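Recording Teleoperated Demonstrations for Desktop Disassembly

By Hae-won Choo
April 8, 2023

This site uses cookies to remember your reading preferences. Accept | Manage settings

This guide covers how we record demonstrations for the Banden cell, where an operator takes parts out of a used desktop computer and places them on a holder board by remote control. It assumes that the arm is mounted, the gripper is calibrated, and the operator has finished the basic jogging course. The recording software is Trukance. Other recorders will work if they store joint positions, gripper width and wrist video on one clock.

1. Lay out the cell

Fix the holder board to the work surface before the computer goes in. The board defines the place poses, and moving it invalidates every earlier recording. Put the chassis on its side with the interior open and leave enough room between the case and the board for the gripper to rotate. Each part type has its own holder. Tall brackets accept flat cards and modules, and the cradles take parts that need support from below.

Set the reach limits on the pendant. Jog to each corner of the board and to the deepest point in the case that the task needs, then save those poses as the boundary. Check that the emergency stop can be reached from the operator's seat.
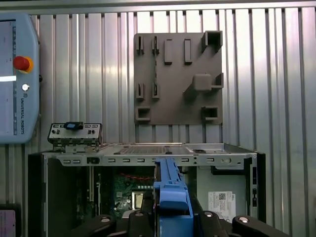 2. Prepare the computer

Disconnect mains power and wait five minutes. Remove the side panel by hand. Side panels are not part of the task, and early recordings that included them were discarded.

Decide which cables stay. Loose power wiring is the most common cause of an aborted demonstration in our logs, usually when a finger linkage catches a loop on the way out. Either tie the bundle down or leave it as found, and enter the choice in the session header. Do not change it halfway through a set. A policy trained on both conditions needs them labeled.

Hover the gripper over the open case and check the wrist view. The target part and both fingertips should be visible at the pregrasp height.

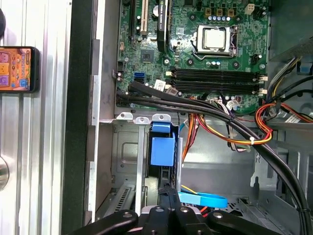
If the fingertips leave the view when the gripper closes, adjust the camera bracket now and repeat the hand-eye calibration. Rizal Wattimena's calibration script takes 13 poses and rejects the result when the residual is too high. Do not override the rejection.

3. Set the control mapping

Use these values as a starting point:

Translation scale: 0.5 in free space, 0.2 inside the case
Rotation scale: 0.3
Gripper: proportional to trigger, force limit on
Logging rate: 500 Hz for the arm, camera at its native rate
Clutch: left pedal

Bind the scale change to a button. Operators who change scale in the menu leave a long pause in the recording, and those pauses train the arm to stop above the case.

4. Record the pick

Start recording with the arm at the home pose. Approach along the direction in which the part will come out. Close the gripper, hold for a moment, then pull straight. If the part does not release, open fully and regrasp. Rocking the part with the gripper closed loads the finger pads and produces wrist forces that are hard to reproduce.

Keep failed grasps in the recording when the operator recovers within the same attempt. Mark them with the retry key. Kgomotso Mnguni compared policies trained with and without marked retries last October, and the set with retries recovered from more missed grasps.

5. Record the place

Move above the holder and stop before contact. Align rotation first, then position. Lower the part at the reduced scale until it meets the fixture, and open the fingers evenly. A part that enters at an angle will bind on the rim of the bracket.

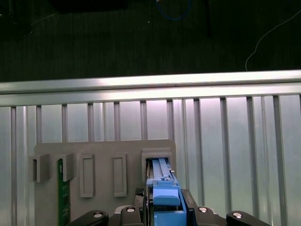

Figure 3. Placing a blue plastic part in the holder at the right end of the row, with a green circuit board in the second bracket.

Raise the arm vertically after release. End the recording at the home pose, after the fingers have cleared the board.

6. Vary the starting conditions

Identical starts give a narrow data set. Between demonstrations, change the approach height, the wrist angle and the order of parts. Shift the chassis by a few centimeters every tenth recording and log the offset. Leave the lighting alone until the baseline set is complete.
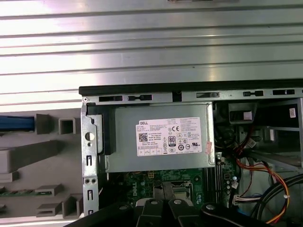 Reflections from bare metal will move across the wrist image as the arm travels. Lock exposure and white balance at the start of the session. With automatic exposure, the interior of the case darkens whenever a bright surface enters the view, and the affected episodes have to be filtered later.

7. Review and export

Play back each episode at double speed. Reject it if the clock drifts, if the camera drops frames during contact, or if the clutch was pressed while a part was in the holder. The current Banden set holds 452 accepted episodes. Export to the Noltano format with the session header attached, and keep the raw logs until training has finished.

Related

Choosing a Clutch Pedal for Long Sessions
Hand Guiding or Remote Control: Notes from the Barajas Cell
Printing Holder Boards That Survive Misaligned Inserts
Filtering Idle Time from Demonstrations, by Ye-ji Yeo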